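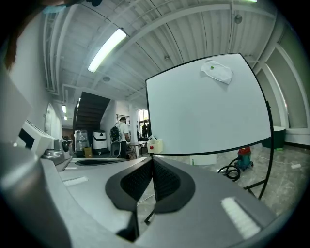 Jurneck House – Ground Floor Working Group

Minutes of the planning meeting

In the chair: Vlastimil Kopecký
Present: five members, plus two from the upstairs office for items 1 to 3
Apologies: one, received in advance

1. Minutes of the last meeting
Agreed with one correction. The ground floor measures 1152 square feet, and the earlier figure left out the corridor.

2. Whiteboard
Everyone loves the whiteboard! It has been used for every planning session so far and it makes a huge difference to be able to stand around it and point at things. The board stays on its stand and stays on the ground floor. The white cloth held up by the little green magnet is a great idea, and the group would like to keep it there so that whoever needs to wipe the board can find it. Agreed to buy a second cloth and a set of pens in four colors.
Upstairs asked if the board could be shared. Yes, very happily, but it does not go up the staircase. Anyone from upstairs is welcome to come down and use it.

3. Space by the stairs
Long and cheerful discussion. The area by the dark wooden staircase is turning into the best working corner in the building, and the folding table is a big part of that. Vlastimil asked for a clear way through to the bright doorway at the far end, wide enough for two people to pass. Bags may go under the table but not on the bottom step.
There was a proposal to paint the metal railing on the upper level. Held over to September, when the upstairs office will have its own paint quote.

4. Money
The group started the quarter with 600 dollars. 70 has gone on cable covers and hooks, leaving 530. Very pleasing. Šimko has offered to price a low storage unit for the ground floor and the chair will ask for two widths. No order before the group has seen both.

5. Walk-round
The meeting broke for ten minutes so that everybody could look at the floor together before deciding on item 6. Notes from the walk-round follow and form part of these minutes.

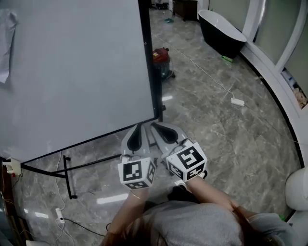
Losstead, June 9, 2023

The gray marble-patterned tile is a real pleasure and members would like to see more of it. Most of what was talked about on the way around was cables. The long white one that runs diagonally across the tile to the power strip should go along the wall instead, and this is the first job for the new covers. The other power strip, over by the whiteboard, has a tangle of white and black leads next to it. These are to be sorted, labeled and tied.

The wet-dry vacuum needs a proper home. Suggested spot: next to the dark wooden cabinet. It has wheels, so moving it should be easy work for one person. Green item by the foot of the tub to be picked up and put away, and the same goes for the small green thing near the cabinet.

The bathtub got the warmest comments of the day – black outside, white inside, and very handsome against the curved white wall. All agreed it stays exactly where it is. Jollari will be asked for a care sheet for the finish.

6. Decisions
Cable covers to go down before the next meeting (two members, names on the whiteboard).
Leads to be labeled at both ends.
Vacuum to move next to the cabinet.
Shelving through the opening on the tub side to be gone through shelf by shelf, with anything unclaimed put in a box for upstairs to look at.

7. Any other business
A member asked for the sheet taped to the whiteboard to be copied and pinned in the upstairs office too. Agreed with enthusiasm.
Thanks were given to all who have swept and mopped these past weeks. The room is getting better every time we meet in it!

Next meeting: same place, with the Šimko prices on the agenda.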